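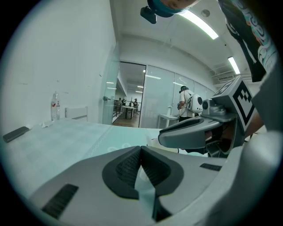
11 Sep 2022 – edit room, Sunday so the building heating is off

Carrying on with ep 7 of the Hurkum series. Locked picture on the first half last night, or thought I did. Broadcaster wants the long version after all, so the studio chat goes back in and the opening titles move to after the kitchen bit. Old timeline saved as Koltier_short, dont touch it.

Audio first. Lapel mic on the host is fine until she laughs, then it clips. Tried the repair plugin, made her sound like she was in a bucket. Went back to the boom for those lines and laid room tone underneath. Better. Guest's mic rustles all the way through the garden walk – scarf. Cut round the worst, left the rest in, music will cover some.

Subtitles: 229 lines back from the translator, 18 too long for the two-line rule. Shortened most of them. Left the pun about the train alone, needs someone who speaks it properly. Timing drifts after the first ad break, whole block was late. Shifted it back and spot checked, looks ok now but watch it again from the top before export.

Ad breaks. Asian feed has one more than the local one and they want it before the bedroom tour. Awkward place, mid sentence. Put a sting there for now, the one from June with the paper fans. Not keen. Ask Prememdale if they still have the clean version without the old logo.

Colour – living room shots too green next to the hallway. Matched by eye, then on the scopes. Hallway still a bit pink. Leaving it.

Export: first try failed at the credits, disk full. Cleared more than 200 old render files off the Wi drive and went again. Second one finished but the levels came out too quiet, I'd left the limiter on the wrong bus. Third running now.

To do
– check sponsor card spelling, it was wrong last time
– promo cut, vertical one as well
– release form for the neighbour who waves, cant find it anywhere
– swap the sting
– back up to the second drive BEFORE anyone opens the project tomorow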